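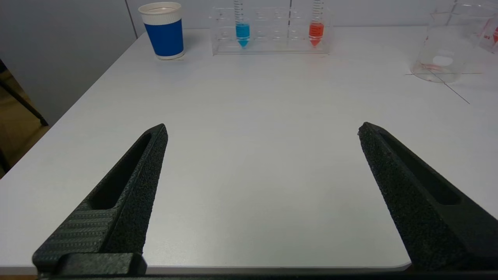

The marmalade town

Walk up the hill into Pliltcombe on a January morning and you'll smell it before you see a single house. Bitter orange peel, hot sugar, a little woodsmoke. I had come for one night and a jar to take home. I stayed most of a week, and I came back with a suitcase so heavy that I had to sit on it to get it shut.

The oranges are the reason. They're small, lumpy, full of seeds and so sour they make your ears ring, and for a few weeks every winter they are all anyone here wants to talk about. Consuelo Goicoechea buys 80 crates of them for her shop on Cunha Street and has sold most of them by noon. "People squeeze them, smell them, argue with me," she told me, delighted. "Then they buy the ones they picked up first."

Her own recipe starts the night before. She slices the peel by hand, ties the seeds in muslin and leaves the whole lot in cold water until morning. The seeds hold the pectin, and a long soak pulls it out - skip that and you'll be boiling forever, waiting for a set that won't come.
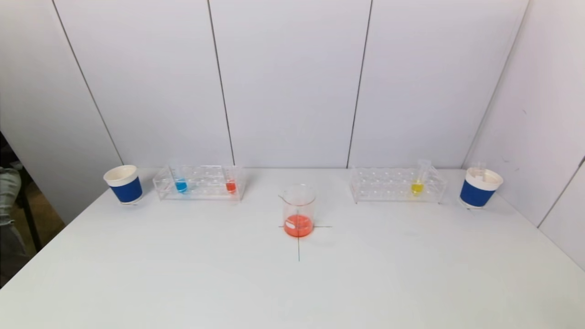 How do you know when marmalade is done?

Put a saucer in the freezer before you start. Drop a little hot marmalade on it, wait a minute and push it with your finger. If the surface wrinkles, take the pan off the heat. If your finger leaves a runny trail, boil for 3 more minutes and try again.

Khairul Oei, who cooks at the Jutbridge Inn down the valley, uses a thermometer and doesn't care who knows it. He also adds ginger, and a spoonful of black treacle that turns the whole batch the color of strong tea. I had it on toast, then on a cheese sandwich, then (I'm not sorry) straight off the knife. It's wonderful stuff, dark and sticky with a real kick at the back of the throat.
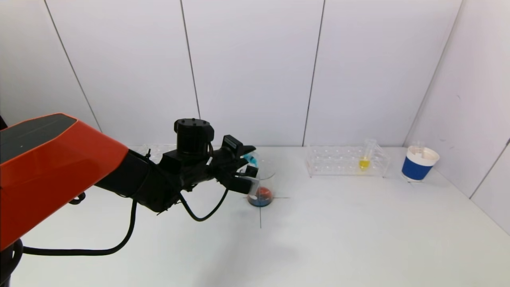
He makes 500 jars each winter and keeps 2 shelves of older ones in the cellar, because marmalade changes as it sits. The bitterness softens. The peel goes almost like candy. Mitra Hashemi opened one of her own for me at her kitchen table, a batch from before her daughter started school, and it tasted of caramel and raisins and hardly of orange at all. She eats hers with thick yogurt and a handful of walnuts, and I've had the same breakfast every day since I got home.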